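Cómo seguir una votación del pleno sin volverte loca

Llevo tres años mirando plenos municipales por internet y al principio no me enteraba de nada, así que os cuento mi método por si os ahorra disgustos.

Primero, bájate el orden del día. En Clamus lo cuelgan en la sección de transparencia, bastante escondido, en un PDF larguísimo. Busca el punto que te interesa y apunta su número (el de la tasa de terrazas era el 11, y menos mal que lo llevaba apuntado). 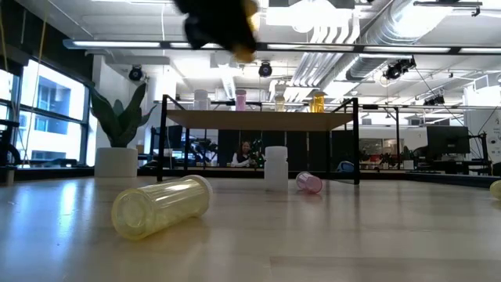
Después abre el expediente y ve directa al informe de intervención. Ahí están los números de verdad – los discursos déjalos para luego. Yo leí que la subida era de 50 euros por local y que afectaba a 836 negocios, y en el debate cada grupo daba una cifra distinta, ¡un lío!

Cuando empiece la votación, ojo con las enmiendas: se votan antes que el texto principal. Mi vecino Kwame Boateng creyó que se había tumbado la tasa entera y solo había caído una enmienda.

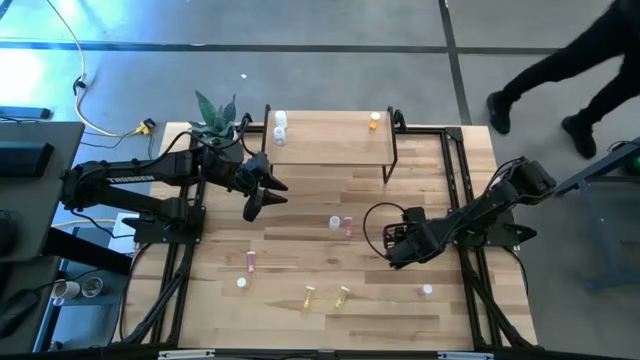
Dos brazos robóticos, el izquierdo con la marca Trossen, sobre una mesa de madera clara.

Por último, espera al acta. En diciembre tardó muchísimo en salir, pero es donde consta el voto de cada grupo. Si no la encuentras, pídela por registro y guarda el justificante. Yo los meto todos en una carpeta con la fecha del pleno en el nombre.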